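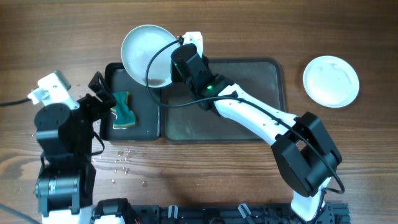
Section 5: Washing up at the table

Hostero trays come into their own once supper is over and the sink is already full. A small washing-up station on the table will see you through a bowl and a plate or two quite happily, and it takes very little setting up.

1. Wipe the table and let it dry. Wood doesn't care for standing water, so do give it a proper going over with a dry cloth.

2. Put the two trays side by side with their rims touching. The smaller one is for the sponge, and the wider one catches the drips.

3. Lay the sponge in the small tray. We like the sort with a green scrubbing layer, though a soft cloth is kinder to anything delicate.

4. Tip each bowl gently over the trays so that the last of the liquid runs to one side, then wipe from the middle outwards — the rim last of all.

5. Keep plates that are waiting their turn on the bare wood, well away from the splashes.

Note: the sponge needs only a squeeze of washing-up liquid. Any more and you'll be chasing suds for the rest of the evening!

Caution: never carry a tray with water in it. Mop it out first, then lift it level with both hands.

When you've finished, rinse both trays, stand them on edge and leave them until quite dry before stacking — overnight is ideal.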